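The Second Hand

When Gholamreza Arabzadeh came to Briltham, he had already worked 37 years with his hands. He had sorted buttons, then watch parts, then the small glass tubes that the company Sumitz sold to hospitals. Now Sumitz wanted him to teach.

"To teach who?" he asked.

Afiq Menon, who was the shift leader and the age of his youngest son, put the gripper on the table between them. It was light gray and had two black fingertips. "This one first," Afiq said. "Later, the arms in Plivlow will learn from it."

So every morning he closed his own fingers inside the handle and picked up things with fingers that were not his. A tube, a cap, a folded cloth. In the beginning he dropped many tubes. The black tips did not feel anything, or they felt it and did not tell him. After 2 weeks his wrist began to understand how far away the tips were, and he stopped looking at them.
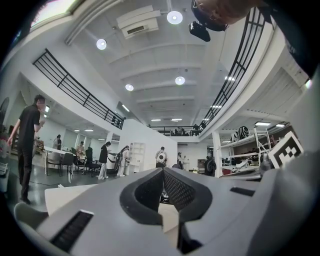

The gripper, with the mezzanine behind it.

It was strange to work in such a bright place. In the old hall the women had sung at the benches, and you knew who was absent from which part of the song was missing. Now people walked between the shelves with equipment on their backs, and spoke softly, as in a library.

In January the number on the wall screen reached 3,393. Those were his good pickings, the ones without a mistake. Afiq brought him tea in a paper cup.

"The old line closes in spring," Afiq said. He said it to the cup. "They asked me for names. Who can move here, who cannot."

"How many can move?"

"Two."

Gholamreza thought of the benches – there were still so many people at them. He took the gripper again and lifted a tube, slowly, the way his first supervisor had shown him, with a small turn at the end so that the glass did not touch its neighbor.

"Do you need the turn?" asked Afiq. "It makes every picking longer."

"She always did it," said Gholamreza, and put the tube down, and reached for the next one.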